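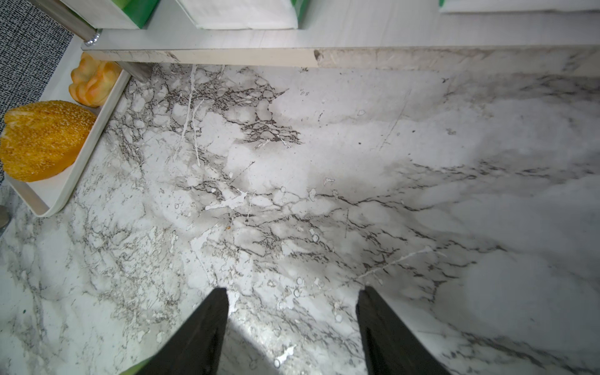

Chapter 7. When Part of the Job Moves to a Machine

Consuelo Hinojosa had packed trays at the Valdovinos meal kitchen for most of her working life when the company put its first robot arm on the line. The arm had a gripper with two black fingers. It was set up to move items between a shelf and a tray, one at a time, over a counter. In its first weeks it practiced on toy food, such as a bun or a bell pepper, so that no real stock was wasted.

Before the change, the kitchen had 344 employees, and packing was the largest group. Packers stood in one place, reached for an item, set it in the tray and passed the tray along. The work was steady and easy to learn, and it was hard on the shoulders and wrists. A new packer could be trained in a morning. Pay was at the bottom of the company scale.

The company bought 3 arms from a supplier called Treledance and placed them at the end of one line. Each could handle up to 200 trays in a shift. No one was laid off that year, but the packing jobs changed. Some workers moved to other lines. Hinojosa and Emiliano Solís became line tenders. They loaded the shelves, cleared dropped items, wiped the gripper fingers and stopped the arm when something was out of place.

The two of them did not feel the same way about it. Solís liked the new work and asked for more training. Hinojosa said her shoulder hurt less, but she missed talking with the people who used to stand on both sides of her. She also noticed that the arm set the speed of the line now. When she had packed by hand, the group could slow down a little after lunch. The supervisor, Cirilo Escobedo, had to learn to plan breaks in a different way, and the first schedule he wrote left the tenders with no one to cover for them.

Pay was the other question. Tending took more skill than packing, and the workers asked for a higher rate. The company agreed to it in April, after two meetings.

In this chapter you will look at what happens to tasks, skills, pay and working time when a machine takes over part of a job. Keep the Valdovinos kitchen in mind as you read. We will return to it in Section 7.4.

Key terms
Automation
Task
Line tender
Work pace
Retraining

7.1 Jobs and Tasks

A job is made up of many tasks. Machines usually take over tasks, and the job that is left may be larger, smaller or simply different from the one before.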